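Trolcombe Snack Swap: Frequently Asked Questions

What is the Snack Swap?
Members buy packaged snacks wherever they happen to be, bring or mail them to Trolcombe, and go home with somebody else's. We've been at it for seven years. The snacks have improved and the parking hasn't.

Do I have to live in Trolcombe?
No. We have members as far off as Hiebert, and a few who have moved away and refuse to leave the mailing list. If you can get a box to us by the end of the month, you're in.

What does it cost?
Membership is $5 a year, which pays for tape, labels and the coffee. You buy your own snacks. Please don't send us receipts. Somebody did this in the first year and there was a long discussion.

How many snacks should I bring?
As many as you'd like to take home, up to a grocery bag full. If you bring one granola bar and leave with a suitcase, people will be polite to your face.

What counts as a snack?
Anything factory sealed that you could eat standing up. Chips, cookies, wafers, crackers, candy, small cakes, dried fruit. Soup mix isn't a snack. Neither is a jar of olives, though we admire the confidence.

Can I bring something homemade?
Sorry, no. We're sure your brownies are excellent. The swap depends on printed ingredient lists, and a sticky note reading "the usual stuff" won't do.

What about allergies?
Read the wrapper before you open anything. If the ingredients are in a language nobody at the table reads, treat the snack as containing everything. Nuts go in the separate bin by the door. If you have a serious allergy, write to us before you come and we'll tell you plainly whether the swap is a good idea for you. Sometimes the answer is no.

Does chocolate travel?
From October to April, yes. In July it arrives as a different product. We stopped accepting mailed chocolate in summer after the Vuridden parcel, which older members still bring up.

Something I picked has passed its date. Can I trade it back?
Yes, on the spot. We ask for at least two months left on the label when you hand it in, but things slip through. Once you've left the building, it's yours.

My snack arrived as crumbs. Who do I complain to?
Whoever packed it, if you can work out who that was. For mailing, put soft things on top, fill the gaps with newspaper, and use a box instead of a padded envelope. A padded envelope protects a cracker about as well as a firm handshake does.

Is there really a rating sheet?
There is. Score each snack from one to five, add a comment if you feel strongly, and put the sheet in the folder. The folder now holds 179 sheets, a good share of them about licorice. We don't publish scores under two. It upsets the person who brought it, and they are usually standing right there.

Can my company send free samples?
Werkex asked us this and the answer was no, so it's no for you too. We only swap things a member chose and paid for.

Can I bring my kids?
Yes. They're better judges than the adults and much faster to spit things out. One napkin each, please.

What sort of packaging turns up?
Printed wrappers, clear wrappers, gold foil. Don't judge by it.
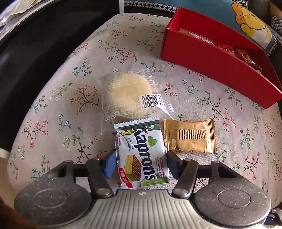
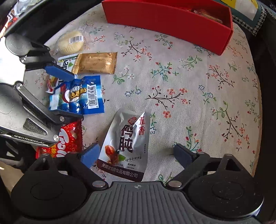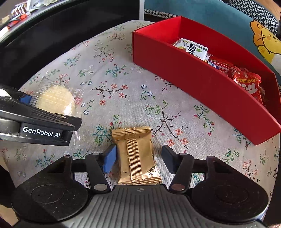 Comments

Aparecida Caldeira
Could you add something about spicy snacks? My son took a bag with a smiling pepper on it last time and we had words in the car. A sticker for the hot ones would do, or a separate bin like you have for nuts. Also, I mailed chocolate in May and it was fine, so I think the April rule is a bit strict. Count me in for the next one either way.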